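I have been putting off the grippers-or-arm decision since spring, and the quote from Skarberg landed in my inbox again this week with a fresh date on it and a higher number at the bottom. Same arm, same controller, same "starter integration package" nobody can define for me. I asked what the package contains. They sent me a brochure.

My situation, for anyone new: I run a small textile-handling project on a budget that would embarrass a hobbyist. We collect demonstrations with hand-held grippers. A person picks up a piece of cloth, moves it, puts it down, does it again. We have 5 grippers, all the Jukis kit version, and between them they have cost me less than the shipping and insurance line on the Skarberg quote.

The sales argument for the arm is that it will "pay for itself in throughput." I would love to see that math. What I know from the bench is that cloth is miserable stuff to handle and the glittery kind is worse. It frays at the ends and bunches up under the fingers.

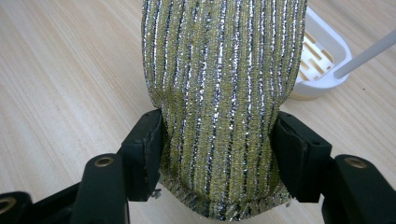 So when a vendor shows me a video of an arm folding a crisp cotton square, I want to ask how many tries it took and who ironed the square. I did ask Kulkarni that on a call in November. Long pause, then an offer to set up a follow-up with the applications team. The follow-up was another sales call.

Let me get to the budget, which is why I sat down to write. My spreadsheet for next year started with 17 lines. Most of them were things somebody told me I would need. A service contract. A safety scanner. A spare controller, priced like a used car. I went through and asked of each one whether we had ever lost a day of work for the lack of it. Most of them got deleted.

What stayed is boring. Finger pads, mainly. Pads are where the money should go and hardly anyone quotes them properly. Dorness sells a pair for $90, which I think is steep for rubber on a block, and then wants $100 for the "textured" pair. I bought one of each. I could not tell you which is which anymore without looking at the invoice. 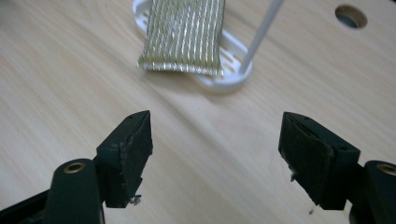
The other thing that never shows up in a quote is setup time. Our bench is a light wood tabletop, an oval dish and whatever strip of fabric we are working through, and it still eats a chunk of the morning before anyone is happy with it. Now picture the same morning with an arm that has to be homed, a cell that has to be cleared and a license server that has decided it doesn't know me. I worked in a shop that had one of those. People got very good at making coffee.

I'm not against arms. At some point we will need one, if only to find out whether any of this data is worth the disk it sits on. But I keep meeting people who bought the arm first and then went looking for a job to give it, and their finance people do not sound happy. If I buy one it will be secondhand, and I'll want to see it run on my fabric before I sign anything. Skarberg says they can't arrange that. Fine.

For now the plan is pads, two spare sets of screws, and a line called "stuff that breaks" that is bigger than last year's. I've also told myself to write down the date every time a pad gets changed, so next year I'm arguing from a log and not from my mood. We'll see how long that lasts.
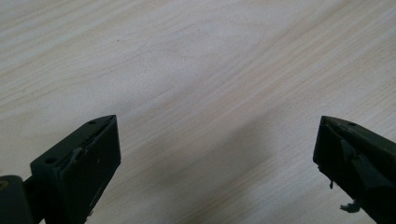
The pad line in the budget. Look at the finger on the right.

If anyone has a source for decent pads under the Dorness price, the comments are open. Please don't send me brochures.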